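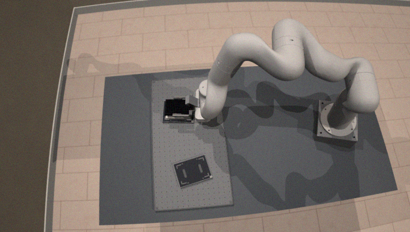
Círculo de Novela por Entregas de Sirnstead
Acta de la reunión ordinaria del 23 de octubre de 2024

Preside: Iason Margaritis
Toma acta: quien suscribe, por haber llegado la última
Excusa su ausencia: la señora Kontogiannis, que envía sus notas al margen y un bizcocho

1. Lectura del acta anterior

Se lee el acta de septiembre. Se corrige «la pasión de la viuda» por «la pensión de la viuda», que era lo que se había debatido. Queda aprobada con la enmienda, aunque varios asistentes declaran preferir la primera versión.

2. «El faro de Korkden»: estado de la serie

Se repasa la novela que el círculo publica en el boletín. La acción transcurre en 1802 y la protagonista, Leonor, sigue prometida con el notario mientras se cartea con el farero. El manuscrito alcanza las 161 páginas. Se hace constar que en todas ellas Leonor y el farero no han cruzado una palabra en persona, y que los lectores empiezan a escribir preguntando si alguno de los dos ha muerto.

Se discute si ha llegado el momento de que se encuentren. Una parte de la mesa sostiene que el encuentro debe retrasarse hasta la primavera, que es cuando se renuevan las suscripciones. Otra parte considera que esto es estafar al público. Se aclara que las dos posturas son compatibles.

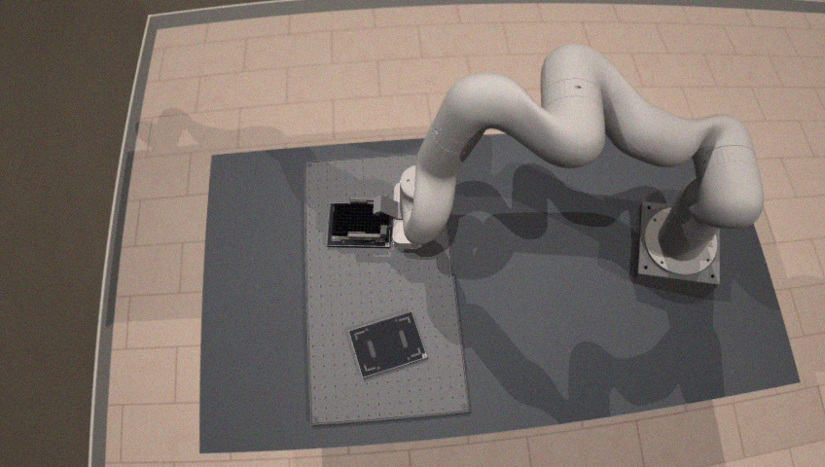 Achilleas Gavalas intervino para decir que a él el farero le parecía un pesado, que ninguna mujer con un notario en casa perdería el tiempo con un hombre que describe la niebla durante cuatro páginas, y que si el encuentro se retrasaba más él pensaba ponerse del lado del notario por escrito. Se le recordó que los capítulos del notario los escribe él. Contestó que precisamente por eso.

Tras un intercambio que no se transcribe por petición de los interesados, se acuerda que el encuentro se produzca en la próxima entrega, en el muelle, con lluvia moderada. La propuesta de tormenta eléctrica se rechaza por haberse usado ya en el naufragio, en el bautizo y en la lectura del testamento.

3. El capítulo 3

Se retoma el asunto del capítulo 3, en el que el notario tiene una hermana en Clekport. La hermana no vuelve a aparecer. La señora Kontogiannis pregunta en sus notas, con subrayado doble, qué ha sido de ella. Se barajan un convento, un matrimonio desafortunado y una errata. Margaritis admite que la introdujo para que alguien sirviera el té y que después se le olvidó.

Se acuerda que la hermana regrese de Clekport con un secreto. El secreto se decidirá más adelante.

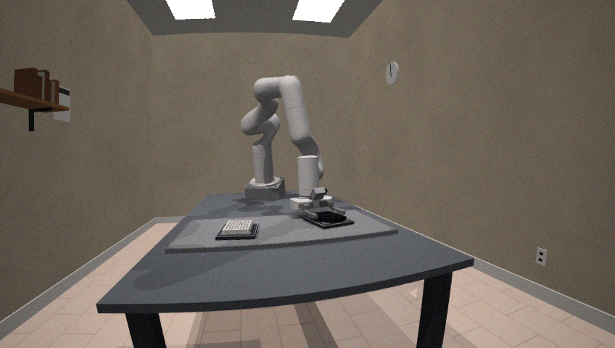
Brazo robótico blanco, con la pinza sobre la bandeja negra.

4. Correspondencia de los lectores

Se da lectura a tres cartas. La primera pide más besos. La segunda pide menos besos y más detalles sobre el mantenimiento del faro, y adjunta bibliografía. La tercera, sin firma, afirma que el autor del farero está enamorado de la autora de Leonor y que se nota. Se produce un silencio. El presidente propone pasar al punto siguiente y se aprueba por unanimidad con una rapidez poco habitual en este círculo.

A efectos del acta, quien suscribe escribe los capítulos de Leonor y no tiene nada que añadir.

5. Tirada del próximo boletín

La imprenta ofrece imprimir 50 ejemplares más al mismo precio si se entrega el texto antes de fin de mes. Gavalas advierte de que el texto no se ha entregado antes de fin de mes jamás. Se acepta la oferta. Cada autor mandará su parte a la presidencia en un solo archivo y con las páginas en orden, cosa que se pide aquí por escrito tras lo ocurrido con el baile de máscaras.

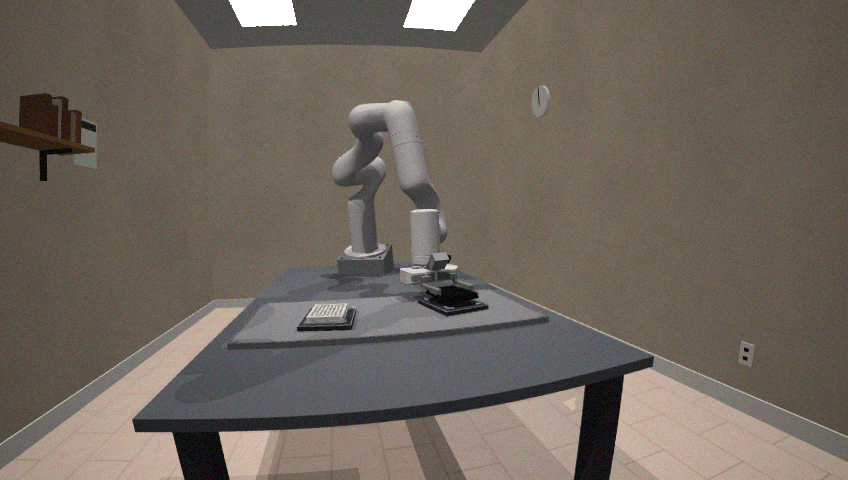
El brazo, con la pinza justo encima de un pequeño bloque blanco.

6. Ruegos y preguntas

Gavalas ruega que el notario gane algo, aunque sea un pleito. Se toma nota.

Se pregunta si Leonor debe romper el compromiso antes o después del encuentro en el muelle. Margaritis opina que antes, por decencia. Quien suscribe opina que después, por interés. Se somete a votación y hay empate, de modo que se traslada a la próxima reunión.

Se reparte el bizcocho de la señora Kontogiannis y se levanta la sesión. El capítulo del muelle lo escribirán a medias Margaritis y quien suscribe, que han quedado en hablar de la lluvia.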